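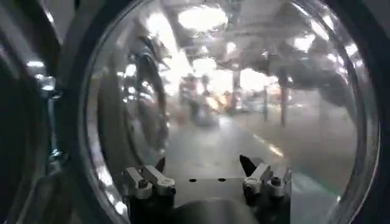

Vekex Regional Dress Captions

README, last updated February 27, 2024

What is in this release

372 short records about traditional clothing and the public occasions where it is worn: national days, weddings, folk festivals, embassy receptions, museum openings. Each record holds one caption in English, the caption in its original language where we had it, and a set of tags. The release is text only.

The records were gathered by Pallineck from its own events newsletter, which has run since 2000. Trendska did the tagging and the spelling checks. Sarmiento hosts the download.

Files

captions.csv has one row per record
tags.csv lists garment and occasion tags, joined on record_id
glossary.txt gives short definitions of garment names
CHANGES.txt

Fields in captions.csv

record_id: four digits, padded with zeros
caption_en: up to 2000 characters
caption_orig: may be blank
lang_orig: two-letter code, blank if caption_orig is blank
year: year the newsletter issue came out, which can be later than the event
occasion: one of 20 values, see tags.csv
country: country where the event took place. The garment may come from somewhere else.

Spelling of garment names

Many of these words reach English by way of French, Spanish or German, and the newsletter was never consistent. Caftan and kaftan both appear. So do sarafan and saraphan. We left captions as printed and put a single spelling in the tag. Search on the tag if you want every record for a garment.

Accents are kept in caption_orig and dropped in the tags.

Known problems

Weddings and national days are heavily covered. Everyday dress is hardly covered at all.
Men's clothing is often tagged only by the hat.
Older captions sometimes say "native costume" or "ethnic dress" with no garment named. These carry the tag unspecified.
Two records share the ID 0118. Use the year to tell them apart until the next version.
Some English captions are loose translations and leave out the name of the town.

Personal names

Names of guests and performers were removed in January and replaced with a role, such as [guest] or [singer]. If you find one we missed, open an issue with the record_id and leave the name out of the title.

License

Free for research and teaching. Ask Pallineck before reprinting captions in a book or exhibit.

How to cite

Pallineck and Trendska. Vekex Regional Dress Captions. 2024.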